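Cahier d'atelier, cellule de tri Ondico, site de Lirurville
01/05/2023

Reprise du défaut pince. Même symptôme qu'en avril : la pince se ferme, le contrôleur annonce « prise OK », le bras part à vide. 3 fois ce matin, arrêt manuel à chaque fois. Seuil de courant moteur réglé à 1,000 A, laissé tel quel par Grerness à la mise en service. Trop bas à mon avis, le frottement du guidage suffit à le franchir.

Bacs bleus côté convoyeur, canette marron côté tapis gris.

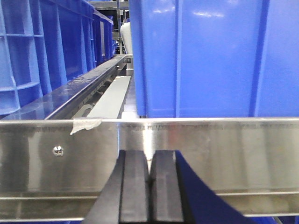
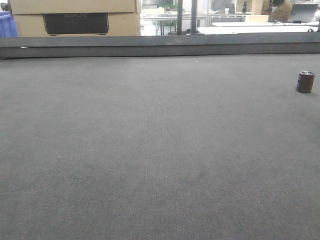

Pourquoi le bras repart-il alors qu'il ne tient rien ?
Le contrôleur ne regarde que le courant, pas l'écartement des doigts. Doigts fermés sur du vide ou sur une pièce, pour lui c'est pareil dès que le seuil est passé.

Essai seuil à 2,077 A : plus de fausse prise, mais il serre trop, une canette écrasée. Redescendu à 2,000 A, à surveiller. Ajouter un test sur la position en fin de course (voir le module Dmytriv, l'entrée est déja câblée).

Sécurité : ne PAS acquitter le défaut main dans la zone, le bras redémarre direct sans repasser par l'origine. Etiquette à mettre sur le pupitre. Vitesse réduite tant que le test de position n'est pas chargé.

Reste à faire : resserage du guidage, sauvegarde des paramètres, mail à Grerness pour le redémarrage.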